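How to Wash and Store Table Linens So They Last

Posted Jun 3, 2024

Table linens take more abuse than most things in the house. They get wine, candle wax, gravy and hot dishes, and then they sit in a drawer for months. Most of the damage comes from what happens in the first day after a meal and from how the cloth is put away. The steps below cover cotton, linen and cotton blends. Silk, wool and anything with metallic thread should go to a cleaner.

What you need

A large sink or tub
Liquid laundry detergent without bleach
Oxygen bleach powder (whites and colorfast cloths only)
White vinegar
Dish soap
A soft brush, such as an old toothbrush
Plain white towels
Acid-free tissue paper
An iron and a padded board

Step 1: Check the cloth

Shake the cloth outside. Crumbs left in the folds turn to paste in the wash and can leave grease marks of their own. Then spread the cloth out in daylight and look at both sides. Mark each stain with a safety pin placed next to it. Once the cloth is wet you will not be able to find the pale ones.

Look for weak spots at the same time. The usual places are the corners, the hem and the line where the cloth bends over the table edge. A hole should be mended before washing. Even a small one can double in size in the machine.

Step 2: Test for color

Striped and printed cloths need a color test the first time you wash them, and so does anything dark red or navy. Wet a white towel with warm water and a drop of detergent. Press it on an inside corner of the hem for two minutes. Do this once for every color in the cloth, since one dye can run when the others don't.

If the towel stays clean, wash as normal. If there is a faint tint, wash the cloth alone in cold water. If the towel picks up strong color, do not wash the cloth at home.

My own test failure was a Dumidby cloth with a navy border. I tested the center and skipped the border. The center is now pale blue.

Step 3: Treat stains by type

Work from the back of the cloth so that you push the stain out the way it came in. Blot. Rubbing breaks the surface fibers and leaves a fuzzy patch that shows even after the stain is gone.

Red wine: Blot, then run cold water through from the back. Soak for 30 minutes in a quart of cool water with a teaspoon of dish soap and a tablespoon of vinegar.

Gravy and butter: Cover with cornstarch for 15 minutes and brush it off. Work in undiluted dish soap with your fingers and rinse with warm water.

Candle wax: Put the cloth in the freezer for an hour. Lift off what you can with a dull knife. Lay the spot between two paper towels and press with a warm iron, changing the paper as it soaks up wax. Colored wax may leave dye behind, and that can be soaked in oxygen bleach if the cloth passed its color test.

Coffee and tea: Cool water first, then the same soak as for wine.

Egg, milk and cream: Cold water only. Hot water cooks the protein into the cloth.

Lipstick on napkins: Dab with rubbing alcohol on a cotton ball, then dish soap.

Rust spots: Use a rust remover made for fabric. Chlorine bleach makes rust worse.

Step 4: Soak

Fill the tub with lukewarm water and stir in the detergent before the cloth goes in. Use half of what the bottle says. Soak for one to two hours. Old cloths with yellow fold lines can go overnight with oxygen bleach, mixed as the package says and fully dissolved. Change the water if it turns brown.

Lift a soaked cloth with both arms underneath it. A wet tablecloth is heavy, and picking it up by a corner can tear it.

Step 5: Wash

Use the gentle cycle, with cool or warm water according to the color test. Fill the machine no more than halfway. Napkins can go in with the cloth if they are the same color, and matching pieces should always be washed together so that they fade at the same rate.

Add a second rinse. Detergent left in the fibers is one of the main causes of yellowing in storage. Skip fabric softener, too. It coats the threads and napkins stop absorbing.

Step 6: Dry

Take the cloth out as soon as the cycle ends. Pull the edges straight while it is wet and hang it over two lines, or a line and a railing, so the weight is spread. Keep colors out of direct sun.

If you use a dryer, set it on low and stop while the cloth is still damp. Check every stain before it goes in. Dryer heat sets anything that is left.

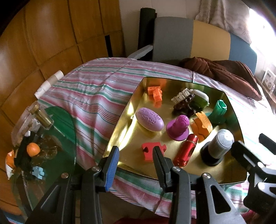 Step 7: Iron

Iron linen damp on a hot setting and cotton damp on medium-hot. If the cloth has dried out, spray it with water, roll it up and leave it for 20 minutes. Start at the center and work toward the hem. Put a table behind the board to catch the finished part so it does not drag on the floor.

Embroidery goes face down on a folded towel. Move the iron slowly and lift it at the raised areas. Use starch only on pieces you will put on the table that week. Starch attracts silverfish and cracks along the folds if it sits.

Step 8: Store

Rolling is better than folding. Cardboard tubes work if you wrap them in acid-free tissue first. A Jinero tube of 58 inches holds most cloths folded once lengthwise. Roll loosely, with tissue between the layers, and tie with cotton tape.

If you have to fold, pad each fold with crumpled tissue and refold along new lines a few times a year. I do mine in November, when the holiday cloths come out anyway.

Keep linens off bare wood. The acids in it cause brown marks. Line the shelf with tissue or a clean cotton sheet. Do not use plastic bags or bins with tight lids, which trap moisture. Attics and basements are poor choices. A shelf in a bedroom closet is fine.

Common questions

Can I wash a cloth by hand the whole way through? Yes. Press the water through with flat hands and drain the tub between rinses. Expect four rinses for a large one. Don't wring it.

How much will new linen shrink? It depends on the maker. My Lurilau cloth lost 2 inches in length in the first wash and has held steady since. Buy a size up if the drop over the table edge matters to you.

Do place mats get the same treatment? Woven cotton ones do. Quilted mats should be dried flat.

What about vintage lace edging? Put the piece in a mesh bag, or baste the lace to a strip of white muslin before washing. Take the basting out once it is dry.

The fold lines won't come out. Try a second overnight soak. If they are still brown after that, the fibers have likely been weakened, and more bleach will only make holes. Use the cloth under a runner.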